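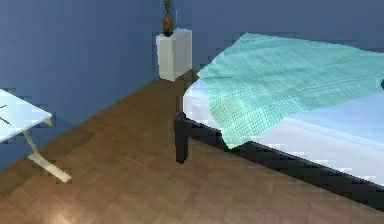 About Cliva

Cliva writes planning and control software for robots that work in homes. We started in Florkow with one product, a motion planner called Grarnunov, and it is still most of what we do.

Our work begins in simulation. A bedroom with a sheet spread over the mattress is a good test for us – cloth folds and hangs in ways a planner has to handle without a fixed model. We keep 110 rooms in the current set, and each release of Grarnunov is run through 2758 tasks before it goes out. A full run takes up to 500 machine hours.

Customers get the planner, the simulator and the log viewer under one license. The perception module is sold separately and works with most depth cameras. Support is by email, and the people who answer are the ones who write the code.

Our second office, in Nzioka, opened in July and handles testing.

Page updated May 20, 2019

Related
Grarnunov release notes
Simulated rooms: how we build them
Working with cloth
Jobs in Florkow and Nzioka
Contact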